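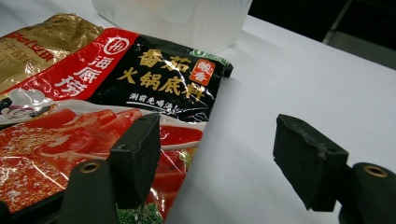 Haidilao tomato soup base packet on the white tabletop.

Ticket: Zoledik machine skipping stitches on minky, embroidered pieces only
Opened: 19th October
Status: open

Hi again! Me with the plush patterns. I run the little sewing room at Elbridge and I'm getting ready for the November stuffed bear class, and my Zoledik has started skipping stitches whenever I embroider a face onto minky. Regular seams are fine. Cotton is fine. It's only the satin stitch for the noses, and it leaves these sad little gaps like the bear has chipped a tooth.

What I've tried so far, so you don't have to send me the standard list (I have the standard list, it's taped inside the cabinet door):

New needle, size 90 ballpoint. No change.
New needle, size 90 embroidery. A bit better on the first nose, then the same again.
Rethreaded top and bobbin with the presser foot up.
Cleaned under the needle plate. Got a shocking amount of fluff out, mostly pink. No change.
Dropped the top tension from 4 to 3, then put it back because it looped underneath.

Update, same afternoon. I switched off the water-soluble film on top of the fabric because I was down to my last scrap, and the skipping got much worse! So then I put the scrap back on, doubled over, and got one clean nose out of it. I don't know if that means the pile is getting in the way of the hook or if the extra layer is just holding the fabric down better. The stabilizer underneath is the medium tear-away from Clelthorpe, which I've used for years with no trouble. 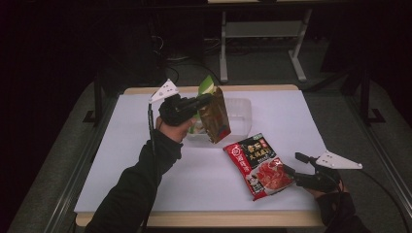

The bobbin case is the next thing I'm suspicious of. There's a rough spot on the edge you can feel with a fingernail, and I can't remember if it was always there. I also wonder about the hoop, to be fair. Minky is slippery and stretchy and I'm probably pulling it too tight and then it bounces with the needle. It's a shiny one I'm using for this batch, a coppery brown very like that snack bag with the green top, and shiny pile seems to slide around even more than the matte kind. I floated a piece on top of hooped stabilizer with basting stitches and that gave me 6 noses in a row before the first skip, so maybe I'm getting warmer.

Second update. Swapped in the bobbin case from the old Llewellyn and, well, don't do that, it fits but it rattles. Took it right back out. Nothing broken as far as I can tell.

Slowing the machine down to the lowest speed helps too, but I have 51 noses to stitch before the class kits go out and I would like to still enjoy bears at the end of it.

So, questions for whoever picks this up:

Is a rough edge on the bobbin case something I can polish out myself, or do I need a new one? And if I need a new one, is it the same part as for the older model?

Would hook timing show up only on satin stitch? I'd have thought it would mess up the seams as well.

I can mail in a stitched-out sample if that's useful, just tell me which side you want to see. Leaving this open for now, I'm off to buy more film.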